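Arm droops when it reaches for the far marks

Kofi Lamptey
My home-built arm is spot on near the box but sags on the long reaches, almost 4 mm at full stretch. Same servos all round. Any ideas?

Eglė Org
Mine did that! Swapped the shoulder servo for a beefier one and put it on its own supply (the shared one was dipping badly).

Deividas Lepik
just buy a better arm mate

Kofi Lamptey
Ta Eglė, will try the supply first. My setup:

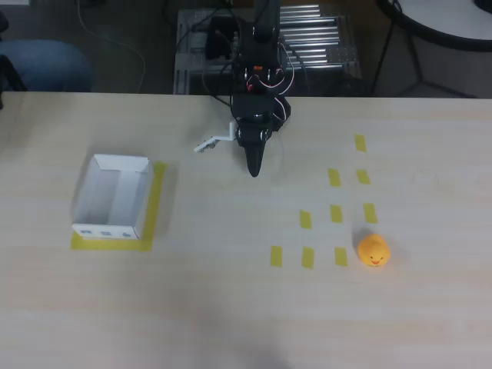 The arm, the box and the duck next to my tape marks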